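Plarstead Robotics Club: Your Questions Answered

Does my child need to know how to code?
Not at all! Plenty of our members arrive having never typed a line of it, and we start everyone off gently with movement cards before they go near a keyboard. If yours has been coding since kindy, that's lovely too — Archana Sengar runs the senior bench and will find them something to chew on.

What will they be working on this term?
Sorting, mostly. Each team programs the arm to pick up small items and drop them in the right basket, one dark brown and one bright orange. We like woven baskets for this, as the rims give the juniors something to argue about when they're planning how high to lift.

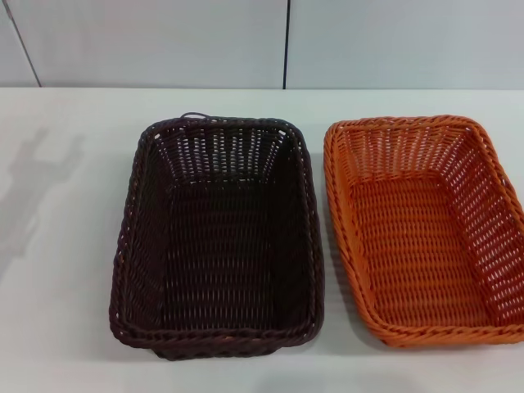
How does the Mavton Cup work?
Teams get 23 minutes at the table and can score up to 100 points, with marks for a tidy logbook as well as for sorting. Last year's judges were very taken with the logbooks, so please do encourage neat writing (and the odd colourful diagram).

When do you meet?
Friday afternoons at four, right through to December. Parents are welcome to stay for a cuppa.

Who do I talk to about fees?
Seema Nautiyal looks after enrolments and is very happy to organise instalments. Catch her at the front desk before the session starts.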